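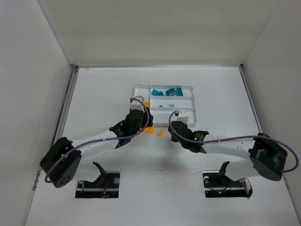 Workshop tips: getting a two-armed sorter to behave

If you have a pair of small arms on your bench and you've been trying to get them to sort parts by color into a divided tray, pull up a stool, because I've spent most of the winter on exactly this and I have opinions. Most of what follows is about the software side. The arms themselves are usually fine (mine are, bless them) and the trouble nearly always lives in the settings.

Teach the tray before you teach the parts. I used to let the camera find the tray fresh on every run, and every run it landed in a slightly different spot. Now I keep one saved outline for each tray, with the compartments named by color — teal, blue, orange — and I only ask the software to check that the outline still fits. In Gethin, the planner I use, that's under Fixtures, and you can lock it once you're happy.

Pale colors on a white bench are a nuisance. Light blue will wash out if your exposure is left on automatic, so fix it by hand and then pick your color ranges with the lamp you really work under. I do mine in the evening, with the shades down, and save a second set for daytime. Give teal and light blue a good wide gap between them, even if it means a few pieces get marked "unsure." Unsure pieces can wait for the next pass and do no harm at all.

Mind the shadows too! An arm throws a soft gray one right where you're about to pick, and a fussy detector will happily call that a part. Take your picture with both arms parked, plan from that, and take another after each place.

Give each arm its own side and then one shared strip down the middle. Only one arm may hold the strip at a time. Dranberg, the free scheduling add-on, does this with a simple lock, and it saved me from a good deal of clacking. If both arms stop dead and sit there looking at each other, you've probably got one waiting on the strip and the other waiting on a compartment. Make them ask for both together.

Tell the planner about your cables. I forgot this for longer than I'd like to admit. A loop of cable needs room to swing, so I add a fat invisible sleeve along each forearm and limit the wrist turn. It makes a few moves slower and I don't mind one bit.

Small flat pieces want a slower close. I wait 700 milliseconds after the gripper shuts before lifting, and allow 5 tries before it skips the piece and moves along.

Last thing, keep your old settings files. I name mine by month, and January has rescued me more than once. The folks on the Tulness board keep a nice thread of starter files if you'd like something to copy from.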